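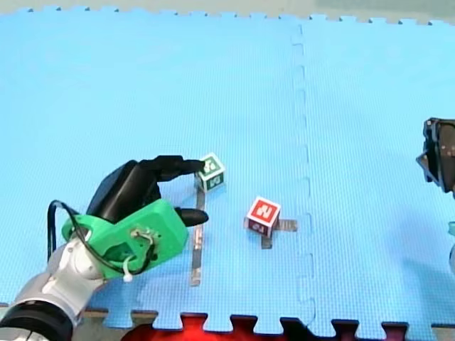
Can the soft mats in the side room stay down between sessions?
For the time being they can, until the March meeting, provided whoever has the room last lifts the outside row and sweeps under it.

Rerkcombe Hall Users' Group
Minutes of the meeting held in the side room, 7.30 pm

Chair: Zdislava Ševčík. Eleven present, two apologies. Minutes of the last meeting agreed, after "satisfactory" was struck out of the paragraph on the heating.

1. Matters arising
The key safe still sticks. The chair had been told it was fixed and asked what had been done to it. A can of oil had been bought. Carried forward again.

2. Floor mats
The question at the head of these minutes came in on a slip from the toddler morning and took up most of the evening.

The light blue interlocking foam tiles were laid in the side room as a trial. The toddler morning and the puzzle table both want them kept. Their case is that the floor is hard and cold to sit on and that small things dropped on foam don't skid off under the radiator. The chair asked how many things had been lost under the radiator before the tiles came. No figure was available.

The exercise class was less keen. The joins part when people turn on them, and the toothed edge catches a toe. It was suggested that the tiles had not been pushed together properly. The class replied that they had been pushed together every week and came apart every week.

Cleaning was discussed at length. The tiles have a fine raised pattern and crumbs sit in it. A damp cloth gets most of it off, a broom gets very little. One member thought the pattern was there for grip. Another had seen no evidence of grip.

A leaflet from the supplier, Zositz, was passed round. It claims the foam will stand 4,000 hours of use. The chair wished it minuted that the leaflet does not say what sort of use, or who sat with a watch. Straight edging strips to cover the teeth are sold separately and were quoted at £19 a pack. It was not clear from the leaflet how many strips make a pack.

Agreed: tiles to stay down until March. The last group out lifts the outside row, sweeps, and puts it back. Chair to ring Zositz about the strips and get an answer in writing. No strips to be bought before then.

3. Proposal to cover the main hall
Two quotes were tabled for the same kind of foam across the whole of the main hall. Urban wants £829 including laying. Skamari wants £384 for tiles only, delivered to the door.

Several people felt the cheaper one was a bargain. The chair said she could not see how it was a bargain to be left with a stack of boxes in the porch. There was also the matter of chairs. The hall chairs have thin legs and nobody present could say whether they would mark the foam. Someone offered to stand one on a tile in the side room with a bag of books on the seat and report back.

The dance group were not present and had not been asked, which the meeting thought should have come first.

Agreed: no decision. Dance group to be asked. Chair test to go ahead. Urban to be asked whether laying includes cutting round the pipes, as the quote says "full fitting" and nothing further.

4. Toy and puzzle cupboard
Now labelled. The labels are already coming off. A request for a second cupboard was turned down until the first has been emptied of things that are neither toys nor puzzles.

5. Any other business
Tea money is short again. The tin will go on the counter where it can be seen.

Complaint about the side room blind, which goes up and will not come down. Added to the list below the key safe.

Closed 9.10 pm. Next meeting in March, same room. Bring a cushion if the tiles are up.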